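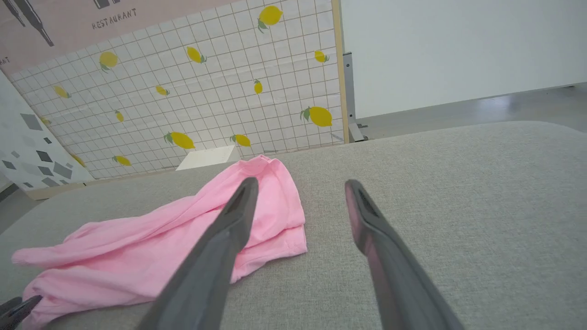
Why does my arm freeze for half a second and then lunge? That question came in from Vasilakis, and I like it so much that I'm letting it open the chapter, because the answer takes in pretty much everything we're about to cover.

Chapter 2: Who Gets to Move the Arm?

So far our code has had one loop, and life was easy. Now we want a perception thread finding the cloth, a planner picking a grasp, and a control loop pushing out joint targets, all sharing one record of where the arm is. I call that record the state block (in the code it lives in a package named Pillow, and yes, I named it late at night).

My first version put a single mutex around the whole block. Perception grabbed it, chewed on a frame for 90 milliseconds, and let go. Meanwhile the control loop, which wants a turn every two milliseconds, just sat there! When it finally got in, the target had jumped a long way and the arm tried to catch up all at once.
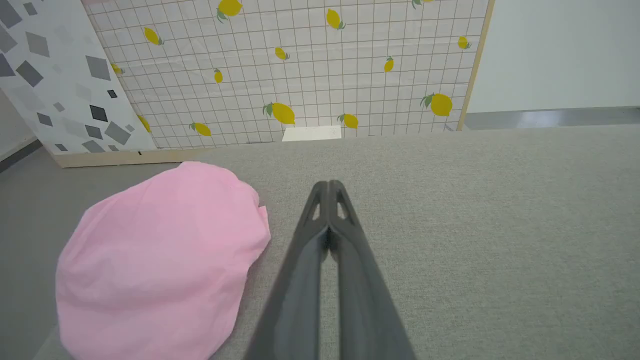

Figure 2.1. Gripper fingers together, pink cloth to the left.

Take a pose like the one in Figure 2.1. The planner needs the finger position and the cloth position from the same moment. If it reads one, gets interrupted, and then reads the other, it'll happily plan a grasp for a world that never existed. We need short locks, and we need snapshots - copy what you want, release, then think as long as you like.

We'll build that in three passes. First we log who holds the lock and for how long (around 40 lines of code, most of it printing). Then we move the slow work outside. Last, we swap in a double buffer and give each gripper its own.

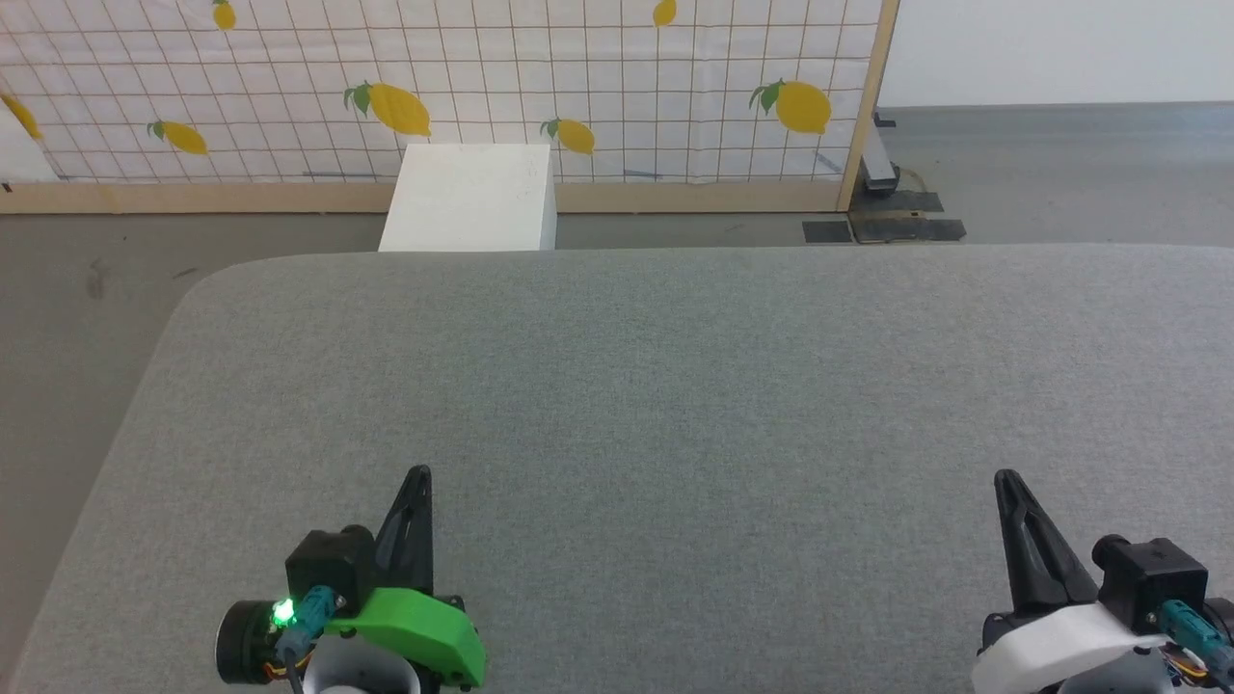 Couldn't you skip the locks and have the two grippers send each other messages, a reader of the draft asked me. You sure could, and Section 2.4 does exactly that. I'd still do the lock version first, so you know what the message queue is hiding from you.

Open up state_block.py and let's break it on purpose.

Drarotent Open Texts | Contact | Copyright 29 June 2020 | Back to top

Related chapters
One Loop Is Plenty (Until It Isn't)
Timestamps You Can Trust
Planning a Grasp on Soft Things
Logging Without Slowing Down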